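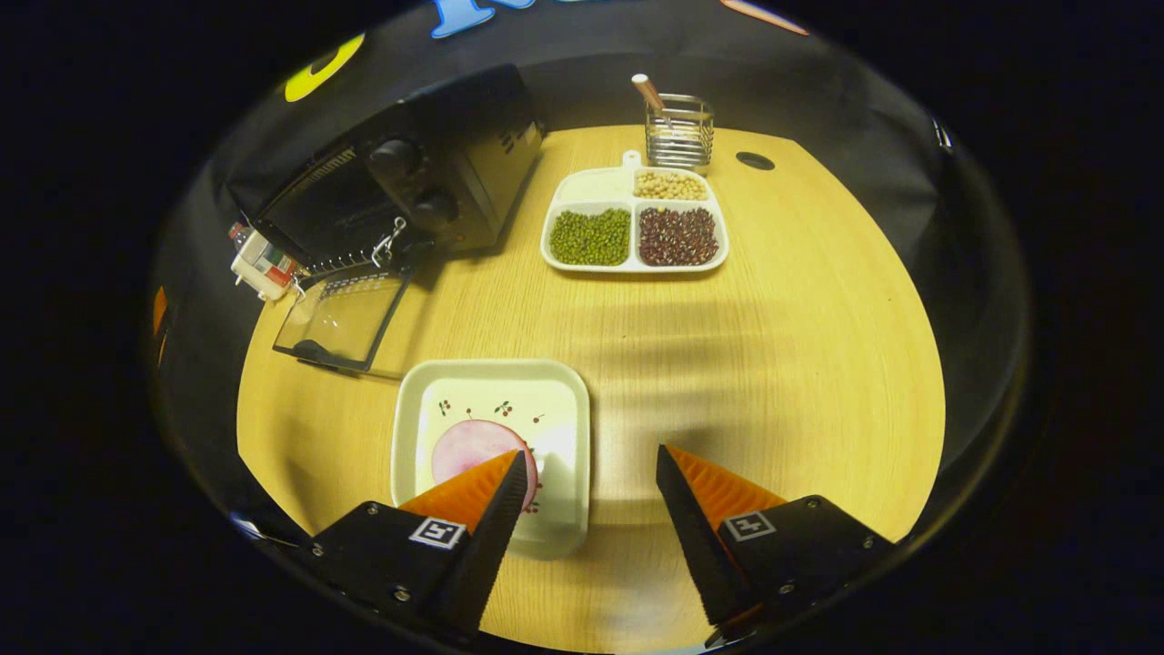 Isla Ruddock
Lecturer, Household Practice and Food Habits

Handout 3: The toaster oven and the table it sits on

Read this before the May practical. Bring the McKinnon reader as well, the chapter on small appliances, and bring a pencil, as I'd like you to argue with it in the margins.

The claim we're testing

The usual advice for small kitchens says that a toaster oven lets you cook for one without heating a full-size oven, and that this makes cooking simpler. I accept the first half, within limits. The second half I've heard for years and have yet to see anyone support it. Heating the food is the short part of the job. The rest happens on the table: finding a place for the plate, getting the door open, moving the food, putting the packet somewhere. None of that gets shorter when the oven gets smaller.

Door space

A door that tips down and forward needs table in front of it. Writers on kitchen layout tend to give the footprint of the appliance with the door shut, as if people cooked that way. When you draw your plan, draw the door open. Then draw the plate. If the two overlap, your plan doesn't work, whatever the catalog says.

The standard drawing in the Zindus planning sheet has the oven tight in a corner with the door shut. Wiremu Faulkner defended that drawing in last year's seminar and his notes are in the course folder. I wasn't persuaded. See what you think.

The plate

A square plate with raised edges holds a round slice of ham perfectly well. It's also often sold as a space saver, and I'd like to see the evidence. Square plates fit together on a shelf. On a table with a rounded edge they fit no better than anything else. The cherries on the plate do no harm and no work. I mention them only because one of our readings spends a full page on how pattern "encourages smaller portions" and offers no measurements whatever.

Ham

Sliced ham is usually sold ready to eat. Check the package. If yours is, then warming it is a matter of taste, and you should say so in your write-up and stop calling it cooking. A single slice lying straight on a wire rack may sag and drip, so use a small pan. Follow the oven's own booklet on what can go inside. Don't assume a table plate can, however sturdy it feels in the hand.

Beans in a divided tray

Soybeans, mung beans and adzuki beans, each in its own compartment, with one compartment left empty. It's a handsome way to set them out and I understand why people like it. As storage I have doubts. An open tray keeps out neither dust nor insects, and one bump mixes the lot. For sorting or for teaching it's fine. The two smaller beans differ plainly in color, green against dark reddish brown, so beginners can learn them side by side.

The Drotdale survey asked 286 households how they kept dried beans, and people like to quote it in favor of open trays. Read the question they asked. It was about what people would prefer, and only 20 of the households were visited. I wouldn't hang much on it.

Remember too that the three beans don't cook alike. Soybeans generally want a long soak and a long simmer. Mung beans can often go in without soaking. Whoever tells you to put all three in one pot hasn't eaten the result.

Utensils

A wire holder lets air through, and I have no quarrel with it. Keep it clear of the oven door and within reach of your working hand.

For the practical

Draw one small-kitchen table from above, oven door open. Mark where the plate goes before the food is on it and after. Write a page on what you had to move. Clem Merrick will collect the drawings in room 552.

If your conclusion is that the toaster oven made things simpler, show me where.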